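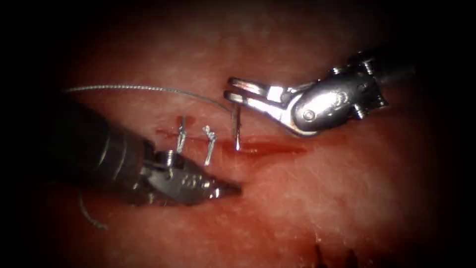 Mikmont, August 2021

Two stitches tied, a third on its way, and I could have watched all afternoon. Closing a cut with interrupted stitches is slow, fiddly work. Each one gets its own bite of tissue, its own knot and its own pair of trimmed ends, and then you begin again a little further along. It's the part of an operation that visitors never ask about, and it's the part I'd use to judge any surgical robot put in front of me.

Our hospital has been looking at the Verkadeck since January. It's a two-arm system made by Bjarnason, and the group deciding whether we lease one has been sent the usual pile of paper: 1059 pages of it, most of them about the service contract. I read a fair amount (my eyes gave out somewhere in the spare parts) and I can report that the contract is dull and the machine is wonderful.

Look at the needle. It's a thin curved thing, held almost upright between two slim prongs, with its point at the upper edge of the cut. Holding a curved needle at the angle you want, with the wrist bent and the light bouncing off everything, is what trainees spend months failing at, me included, years ago. The Verkadeck has a proper wrist just behind the jaws, and once you've sat at the console for an hour you stop thinking about it. You turn your hand and the needle turns. I grinned like a child the first time!

I also like how much room the two instruments leave each other. With older long-handled tools I was forever knocking one against the other, and the thread would find its way round both. On the Verkadeck the thread can lie in a loose curve across the tissue while you line up the next bite, and the left hand waits nearby until you want it.

I do have complaints. The foot pedals are too close together for anyone with large feet, and I've pressed the wrong one more than once. You feel very little through the handles, so you learn to judge a knot's tension by eye, and some of my colleagues will never be happy with that. They have a point. A fine thread doesn't forgive a heavy pull. I'd ask Bjarnason to work on this before they spend another penny on the colour of the screen menus.

Then there's Pedside, the training package sold alongside it, with 253 practice tasks. People here grumbled about the cost of that more than the cost of the arms. I think it's the best thing in the box. The knot-tying tasks are strict and rather addictive, and my tying by hand has improved as well, which I hadn't expected at my age.

Should we lease one? Yes, and I'd like the Pedside licence to cover the trainees from the first day, even if it means going without the second screen.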